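Trostik Open Afternoon: Questions and Answers

Last updated in June. Send corrections to the front desk.

What is the open afternoon?
A visit to the Trostik handling lab. Visitors see a session at the laundry table, ask the operators questions, and may try a hand-held gripper themselves. The full visit takes under two hours.

When should I arrive?
Doors open at 1:30 p.m. The safety talk starts at 1:45 p.m. and is required for anyone who wants to handle equipment. Late arrivals can watch but cannot join the hands-on part.

How large are the groups?
Each group is limited to 17 visitors. Larger parties are split and start at staggered times.

Where do I go?
Use the Hitar entrance on the north side of the building. The main gate does not have a visitor desk. Parking is in the lower lot; the upper lot is for staff and deliveries.

What will be shown?
The main item is Trirnance, our project on handling soft goods. Operators work with garments and a plastic bin on a white table, using a gripper held in the hand. The recordings are later used to train a two-arm robot, which is kept in a separate room and shown at the end of the visit.

Why garments?
A rigid part keeps its shape when it is picked up. A garment does not, and its outline changes with every grasp. Thin straps, ties and layered fabric are harder again -- two fingers can close on one layer and miss the next. Towels were used in the first stage of Trirnance and are no longer part of the demonstration.

What does the work look like from the gripper? 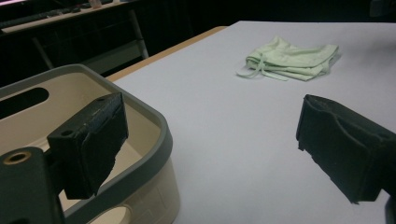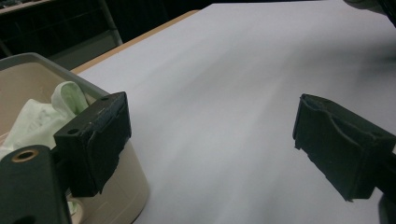
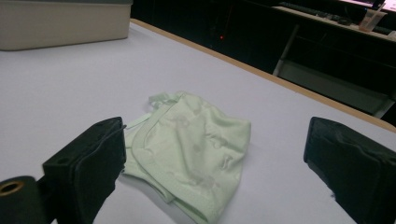

Views from the gripper at the garment table.

How many recordings does the project have?
The current set holds 1249 accepted recordings. Rejected ones are kept apart and are not used for training. The usual grounds for rejection are a lost position track or a hand in front of the lens.

Can I try the gripper?
Yes, after the safety talk. Each visitor gets 4 attempts, with a staff member at the table. Keep your free hand off the work surface while the fingers are closing. Visitor attempts are not saved.

Is the gripper heavy?
Most adults can hold it for a few minutes without trouble. There is a bench-height rest for anyone who prefers to work seated. Tell the operator before you start and the table will be lowered.

Does the robot run by itself during the visit?
For part of it. The robot makes three unassisted runs behind a guard screen. Failed grasps are common with new garments, and the operator does not step in unless the arm stops. Results are read out as they happen.

Who leads the visit?
Algirdas Kalniņš leads the technical part and takes questions on calibration, finger pads and recording. Questions on software licensing should be sent in writing; they are not covered on the floor.

Can I take pictures?
Yes, at the garment table. No flash, please -- it upsets the tracking. Photography is not allowed in the robot room.

Can children attend?
Children over 12 may attend with an adult. The hands-on part is open to visitors 16 and older.

Is there a talk?
A short technical talk follows in the Tamošiūnaitė room at 3:30 p.m. It covers how the hand-held recordings are matched to the robot's own gripper, and what changes when the fingers differ in width. Slides are available on request.

Is the building accessible?
There is step-free access from the Hitar entrance to the lab and the talk room. The robot room has one low sill, and a ramp is in place during visits.

How do I cancel?
Reply to your booking message. Places released before noon go to the waiting list.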